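Jotelus Home Support – Community Help Desk
Ticket: White table top, brown streak that won't lift
Product: Rotov table, white matte top
Status: Resolved
Category: Surfaces and cleaning

Original message

Hello there, and thank you in advance to whoever picks this one up. I've tried to put everything in, so please forgive the length.

We bought the Rotov table from you in July and I've been very happy with it. It's a lovely calm thing to sit down to in the morning, the colour goes with everything, and it's wide enough that I can leave the breakfast bits at the back and still have room to spread out the paper. My trouble is a mark. It's a short brownish streak, a bit to the right of the middle, quite faint, and it has been there for nearly 3 weeks now. I can't feel it when I run a fingernail across, so I don't believe it's a scratch, but I'm no expert and my eyes aren't what they were.

My best guess is tea. I make a pot most afternoons and I'm not always as careful with the spout as I should be. It could also be the soy sauce from the night we had dumplings, or the bottom of a flowerpot I had sitting there for a while before I moved it to the windowsill.

What I've tried so far:

Warm water and a soft cloth, more than once. No change that I could see.

A drop of dish soap on the cloth, left for a minute and wiped off. Perhaps a touch lighter, but that may have been wishful thinking.

A school eraser, on my neighbour's advice. It took off an old pencil mark I'd forgotten about (a nice surprise!) and did nothing for the streak.

I haven't used anything stronger. The care card says no scouring powder and no bleach, and my last table was ruined with a green scouring pad, so I'm a little gun-shy. I'd sooner live with a small mark than end up with a big shiny patch where the matte has been rubbed away.
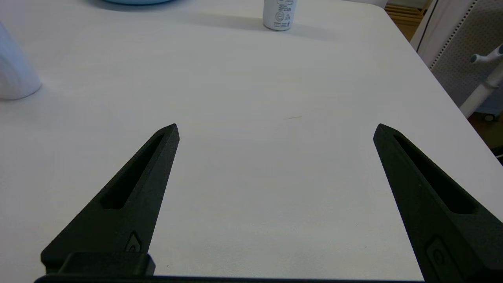
I should also say that I don't use a tablecloth, and I'd rather not start. My mother kept one on her table for so many years that when it finally came off none of us recognized the wood underneath. I do have cork coasters, and I'll own up that they spend most of their lives in the drawer.

Is there a cleaner you'd recommend for this finish? A shop near me carries the Flevik cream and also the Flevik spray, and I stood in the aisle reading both labels and came home with neither. If it needs someone to come and look, I'm home most mornings until noon.

Many thanks, and sorry again for going on.

Reply from Jotelus support

Good morning, and please don't apologize. A long message is a great help to us, and you've already done the right things in the right order.

From what you've told us, this sounds like a surface stain. Tea is a common one on the white tops. The matte finish has a very fine texture, and a bit of colour can settle into it and hang on after the rest has been wiped away. If your fingernail glides straight over, the finish itself is most likely fine.

Please leave the Flevik cream at the shop. It's a mild abrasive, and on a matte top it can leave just the sort of shiny patch you're worried about. We'd also hold off on the spray for now and start with baking soda, as follows.

Move everything off that part of the table and wipe it with a damp cloth.

Mix 2 teaspoons of baking soda with enough water to make a soft paste.

Dab it over the streak with your finger, and don't rub.

Leave it for 3 minutes, then lift it off with a damp cloth and dry the spot.

You can do this again the next day if there's an improvement but a little colour remains. Try a hidden spot first, such as the underside of the edge near a leg. If you see no change after the second go, let us know and we'll book a visit. Surface faults are covered, and stains are looked at case by case.

Follow-up from customer

Well, I'm delighted to report back! I tested it under the edge as you said, and then did the streak after lunch. The first go took out a good part of it. I left it overnight and did it again, and now I have to put my glasses on and bend right down to find it. I'd call it 90 per cent gone, and the matte looks the same there as it does everywhere else.

I did rub a tiny bit the second time – I couldn't help myself – but no harm seems to have come of it.

One more question while I have you. Would the same paste be safe on the Kanagaratnam sideboard? It's white as well, but that one has more of a sheen to it.

Reply from Jotelus support

That's wonderful news, thank you for letting us know. For the sideboard we'd skip the paste, as the glossier finish shows fine scratches much more readily. Plain soapy water and a soft dry cloth afterward will look after it nicely.

We'll mark this ticket as resolved. If the streak comes back, just reply here and it will reopen.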